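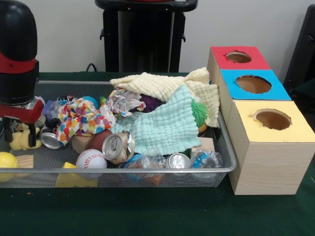
Mesh sorting tray with a mixed load of cloths, balls and crushed cans. Boxes not included.

Kosilura Mesh Sorting Tray, Silver Rim

Item no. 1186
Sold by Dumlao Shop & Home Supply
Page notes by Gion Brunner

We carry a lot of trays, and most of them come to us with a sheet of claims from the maker. The Kosilura sheet says this one will "transform the way your household handles everyday clutter." I doubt it. It is a metal mesh tray with a rim. If you dump the contents of a hall closet into it, you will have the contents of a hall closet in a tray. Whether you then sort any of it is up to you.

With that said, we have kept it in the catalog, and it sells, mostly to people who ordered one and came back for another. I have had one on my own bench since April and I still use it, with some complaints that I'll get to.

What it does well

It holds mixed stuff. Deep bins swallow the small things, and you end up digging for a wooden block at the bottom of everything. In a tray the pile spreads out sideways, and most of it stays within reach. Soft items still cause trouble. A crumpled muslin cloth will cover a ball completely if you let it, and the waffle-textured kind is bulky for what it is. My advice is to pull the fabrics first, fold or bin them, and only then look at what you have left.

The rim is the part I would pay for. Cheaper mesh trays leave you a raw edge that snags knits, and I have thrown out two of those. On mine the silver rim has stayed smooth all the way around. I can't promise the same for every tray in the shipment, so run a finger along yours before you put a baby blanket in it.

What it doesn't do

It has no dividers. The maker talks about "intuitive zones," and I have looked for them. There is one zone. If you want recycling kept apart from toys, buy a second tray or use a shoebox.

It is also the wrong thing for sticky recycling. Mesh lets drips through, and a soda can is never as empty as you think. Crushed cans and plastic bottles are fine for a short stop on the way to the bin. Rinse them first, or put down something you don't mind washing. Felt is pleasant under the tray and quiet, but it takes a stain and keeps it.

Rubbery toys with soft strands pick up lint from cloth. Store them together for a week and you'll be rinsing the toy. The tray didn't cause that and won't prevent it.

About the "scratch-safe" claim

The sheet says scratch-safe on all surfaces. We asked which surfaces had been tried and got the same sentence back. Until we hear more, treat the underside as bare metal. Lift it, don't drag it, and put a mat under it on a finished tabletop.

Compared with the Pliser

The Pliser tray is the one people ask about in the same breath. It has solid sides, so nothing small pokes through and drips stay where they are. It is also heavier, louder when you drop a block in it, and harder to see into from a chair. For wet things I would take the Pliser. For cloths, stress balls and the general run of playroom leftovers, the mesh is easier to live with.

Cleaning

Shake it out over the trash. Wash in warm water with dish soap and a soft brush, working from both sides of the mesh. Dry it right away with a towel. The maker says dishwasher safe; it didn't fit in mine, so I have no opinion.

Ordering

Trays ship flat in a carton from our Utov warehouse. Orders placed by 28th February go out with the current shipment. After that you wait for the next one, and we don't have a date for it.
Replacement feet: item no. 624, sold in sets.
Returns accepted if the tray is clean. Please take your things out of it first.

Customer comment

"Bought it to sort the kids' toys from the recycling, because in our house they travel together. It works as long as somebody does the sorting. I would like a lid. Mr. Brunner told me on the phone that a lid would only help me put it off, and I still want one." Consolacion Calimlim

No lid is planned. We have passed the request along to Kosilura.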